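How Does a Machine Know Something Is Too Close?

Many machines in a factory have to keep their distance from each other. They do it with a sensor, a part that notices something and sends a signal.

One kind uses sound. It sends out a short click, too high for people to hear. The click hits an object and bounces back as an echo. The sensor times the trip. A quick echo means the object is near – a slow one means it is far away. Bats find moths in much the same way.

Another kind uses light. It shines a beam at a shiny plate called a reflector. If something blocks the beam, the light stops coming back.

The sensor does not decide what to do. It sends its signal to a controller, a small computer that follows rules. One rule might say: if anything is closer than 7 feet, slow down. Another might say: stop.

A controller has some of the same kinds of parts as a desktop computer.

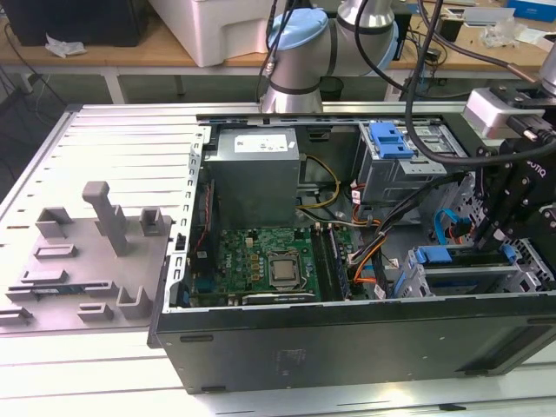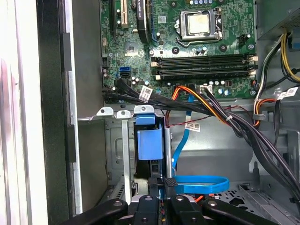

Inside a desktop computer with the side panel off.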